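Kit de doblado bimanual Flerkico

Branside suministra el kit Flerkico para montaje en domicilio o en taller compartido. El conjunto comprende dos brazos con pinza y una cámara de muñeca por brazo.

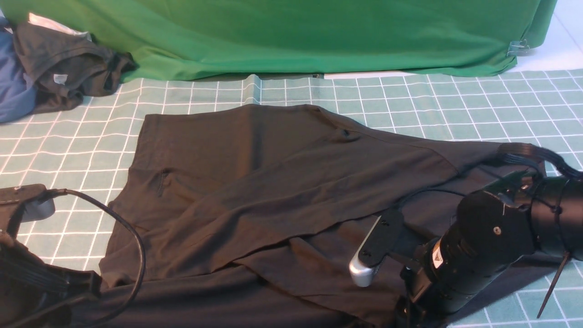
El montaje requiere una mesa de 100 cm de fondo y una superficie cuadriculada. Los cables deberán disponer de holgura suficiente en todo el recorrido.

Contenido: 47 piezas y 109 tornillos. El canalé y las costuras dobles exigen aproximación lenta.
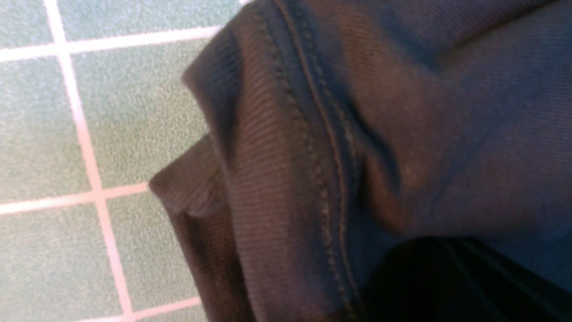 Ajuste y garantía

La calibración consta de 4 pasos y se repetirá tras cada cambio de pinza.

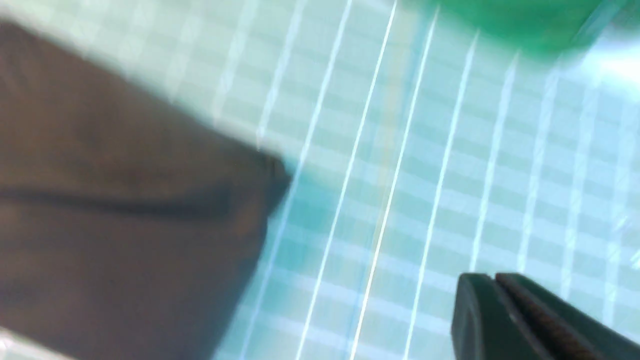 La garantía no cubre piezas modificadas por el usuario. Ficha revisada el 6 de abril de 2020.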